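What Changes at the Packing Table?
Project report by Colton Després, Workplace Technology

For my project I spent July with the packing team at Paredes, a mail-order housewares shop in Damport. They send out plates, flower pots and other things that break if you look at them wrong, and they had begun trying out a pair of robot arms for the wrapping. I wanted to know what that does to the jobs of the people beside them!

The team has 4 packers. Before the trial, each one did everything: picking, wrapping, taping, labeling. I got 48 pages of notes out of watching and talking to them, and the biggest surprise was how much they know that isn't written down anywhere. They can feel when a plate needs a second layer. They fold the wrap differently for a handle than for a rim (I tried it, and I was terrible).

With the arms, some of that knowledge has to be put into words. One packer now spends her mornings setting out items and bubble wrap, and deciding what counts as a good wrap. She told me she likes having a say, but she misses chatting across the table. Another said his wrists are glad of the break, though he worries that checking the arms' work will get dull.

Bubble wrap, tape and housewares at the arms' table:

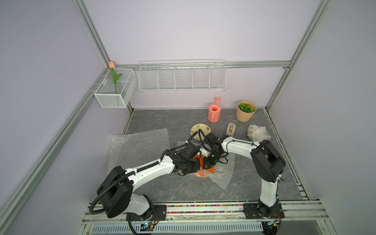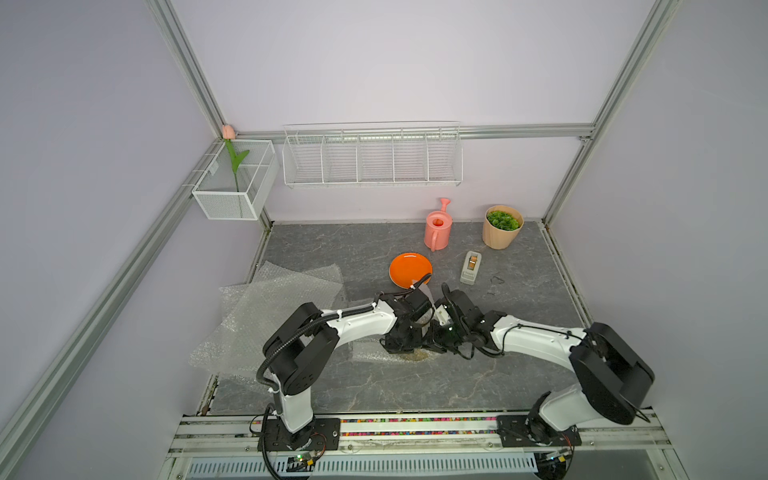
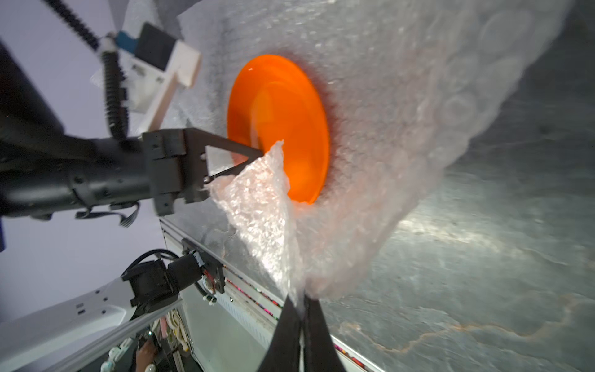
Pay came up in almost every conversation. Setting up the table and judging the results is new work, and the job descriptions still say "packer." I think the shop should fix that before it adds a second pair of arms at its Drorkow site. I'd also let the packers rotate, so the same person isn't always checking.

If I had more time I would go back in the busy season, when orders pile up and everyone is in a hurry. I'd love to see who gets asked to do what then.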